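Shell storage moves to the yellow shelves

The molded shells now have their own place in the Melard workshop. Since March they had been sharing rack space with finished orders, and too many were coming back from inspection with rub marks along the rims. Botano supplied new shelving, which went in over two evenings, and all open stock was moved across by Oct 30, 2026. The shelves are painted yellow, and the dark parts are easy to spot against them from the other end of the aisle.

Most of what we store there is black, with a smaller run of navy. The curved black pieces go on the shelves in a single row with a gap between each one and the next. They should not be nested, even when they seem to fit. Nesting is how most of the marks got there in the first place - one shell slides a little inside another and the glossy face takes the damage.

Trays are for parts on their way in or out. A light gray tray takes two of the curved shells side by side, with room left over for small cardboard-wrapped blocks.

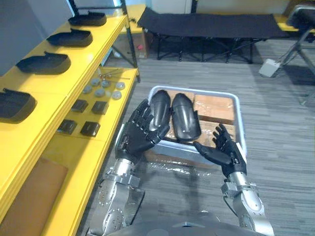
Please keep to two shells per tray. A third will go in if you push, but it ends up leaning on the others and has to be lifted out first every time. Blocks go at the side, away from the glossy faces. Clear plastic wrap comes off before a part goes on the shelf and belongs in the film bin at the end of the aisle. We filled that bin 7 times last month, so if you find it full, tie the bag and start another.

The navy shells are handled a little differently. They have a shallow recess and a raised rim, and dust settles in the recess if they are stored face up for long. Hold them by the edge, tip them toward the light and look over the broad face before putting them down. Anything with a scratch longer than a fingernail goes back to the Trustero bench with a paper tag on it. Small scuffs can be wiped with a dry cloth and shelved as usual.

The rounded black parts stay on the yellow boards. Leave enough space to get a hand between them, and don't stack them. If a board is full, use the next one down and write the change on the sheet.

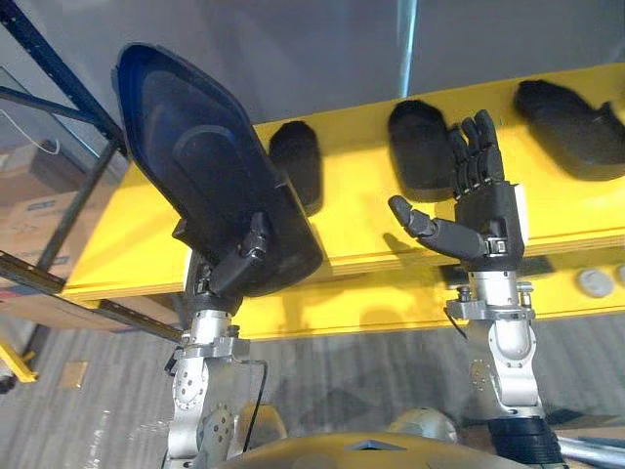
Labels and counts

Shelf labels are being printed by Aidoo and should be up within two weeks. Until then, use the handwritten sheet at the end of the aisle. The opening count was 66 curved shells and 42 navy. The next order is for 3,000 pieces in mixed sizes, delivered in batches, and the first batch will need both lower tiers clear. If you have personal items or spare cartons down there, please move them before then.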